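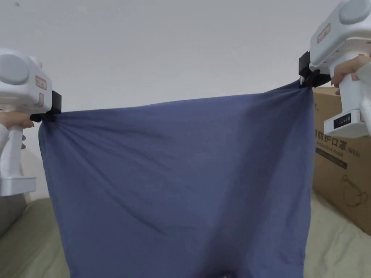
Donever Opens Folding Room for Donated Clothes

The town of Donever has now a separate room where donated clothes and household cloth are sorted and folded before they go to families. The room opened in December on the ground floor of the old Rivera printing house, and it is run by the charity Stistmont.

Until now the work was done in a corridor, and many bags had to wait there for weeks. Stistmont received 3,000 kilograms of textiles last year, and it expects more in this one. The new room has 17 folding tables and a wall of shelves.

Efren Malabanan, who coordinates the sorting, explained that every piece is first held up by its two top corners and looked at from the front and the back. "If you look at it on the table, you miss the small holes," he said. "When it hangs, you see them quickly." After this check the piece is folded and put in a box by size. Pieces with stains or holes go to a different shelf, and a part of them is cut for cleaning rags.

The first 100 boxes were sent to the Grunolar district, where 28 families had asked for winter clothes and bed sheets.

Donations are accepted in the mornings from 9 until noon, at the side entrance. Clothes should be washed and dry. Shoes and pillows can not be taken at this moment.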